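How to mark out a rehearsal floor for a dance piece

Before you can rehearse in a studio you need to know where the edges of the real stage will fall. Marking out takes two people less than an hour, and it saves a lot of bumping into wings later on.

What you need

A stage plan from the theatre, a long tape measure, chalk, and cloth or vinyl tape in two colours. Check with the studio which tape they allow. Many won't have cloth tape on a vinyl dance floor as it leaves glue behind.

Step 1. Read the plan

Find the centre line and the setting line. Every other measurement comes off these two. Theatre plans are often drawn to a scale of 1:50 or 1:25, but a plan that has been emailed and printed at home may have shrunk. Trust the written figures and leave the ruler alone.

The plan for the stage at Clunbridge gives the dancing width as 453 cm each side of centre, once the legs are hung.

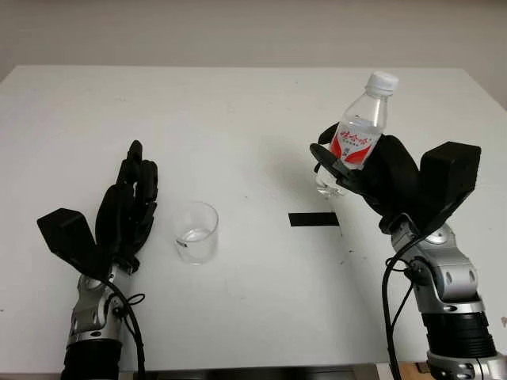 Step 2. Lay the centre line

Measure the width of the studio along the mirror wall and chalk the middle. Do the same at the back wall. Run the tape measure between the two marks and put down a short piece of tape every 150 cm. A full line is a waste of tape and dancers tend to look at it.

Step 3. Mark the front edge

Leave a gap between the mirrors and the front edge so that whoever is running rehearsal has somewhere to sit. Three metres is comfortable. Mark the edge with a long strip at each corner and a small cross at centre. Then mark the quarters, halfway between centre and each side.

Step 4. Mark the wings

Measure out from the centre line on both sides and use the second colour here. Each wing needs an L shape at its onstage end, showing where the leg hangs. If the studio is narrower than the stage, mark what fits and write the missing distance on the wall in chalk — or on paper, if the wall is painted.

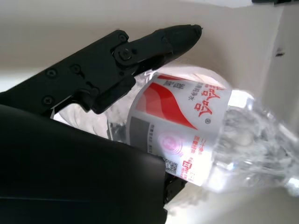

Words: Tamara Antoniuk
Diagrams to follow in July

Step 5. Add set and props

Tape only the parts that touch the floor. For Billow we marked the four feet of the platform and left out the steps, then had to redo it when the duet moved upstage. Label each mark with the name of the scene.

Step 6. Check it

Walk the longest entrance at performance speed, then measure both diagonals from corner to corner. They should match. If they are more than 10 cm apart, the centre line is off and you should go back to Step 2.

Lifting the tape

Pull it back low and slowly along its own length. Wipe off any chalk with a damp cloth and keep your notes with the plan.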